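Namville Constituency Party – Branch Meeting, March
Minutes (draft, to be agreed at next meeting)

Start 7.30pm, upstairs at the Juno Rooms. Quorate. Chair in the chair, secretary taking notes (me, sorry for the handwriting, now typed up).

1. Apologies
Four received, one by text during item 2.

2. Minutes of last meeting
Agreed with one change – item 5 should read "by-pass motion deferred", not "defeated". Proposed, seconded, all in favour.

3. Matters arising
Leaflet rack still not fixed. Hall booking for the count night confirmed, deposit paid. Letter to the MP's office about the surgery times: no reply yet, secretary to chase by phone before Friday.

4. Candidate selection, Passide ward
Long discussion. Shortlist of 2 agreed by the panel, both to speak at the hustings for ten minutes each, then questions. Request from the floor for written questions in advance – not agreed, too easy to rehearse answers. Postal votes for members who can't get there, but form has to be back with the secretary before the hustings starts. Point raised that last time the forms went out late. Accepted. Will go out this week.

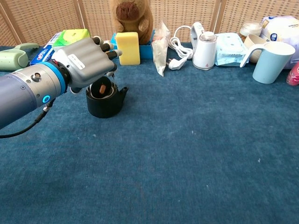
Member asked if people who joined since Christmas can vote. Rule is six months. Some grumbling. Chair read the rule out. Stands as it is.

5. Canvass returns
811 doors knocked in Passide since the new year, contact rate poor on the Kowalczyk estate, mostly daytime sessions so not a surprise. Move to evenings once the clocks change. Main things on doorsteps: buses, the GP surgery, parking by the school. National leadership comes up but less then we thought. Over 30 people asked for a postal vote form, need following up quickly.
Agreed: two evening sessions a week, meet at the bus shelter, bring a pen.

6. Motion – bus fares
"This branch calls on the county to keep the evening service on route 49 and to publish passenger numbers before any decison is taken." Amendment to add "and weekend" after "evening", accepted by the mover. Speaker against said the county hasn't got the money and we should say where it comes from. Reply – that's for the budget debate. Vote: carried, one against, two abstentions. Goes to the constituency meeting.

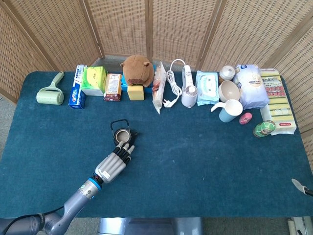 7. Money
Balance read out, no questions. Printing bill for the spring leaflet higher than last year. Get a second quote before the next run. Raffle to carry on.

8. Any other business
– Window posters available at the end, take some.
– Delivery round for Upper Passide vacant, see secretary.
– Complaint about the branch email list, people getting everything twice. Being looked at.

Next meeting same place, same time, hustings first then short business.

Closed 9.20pm.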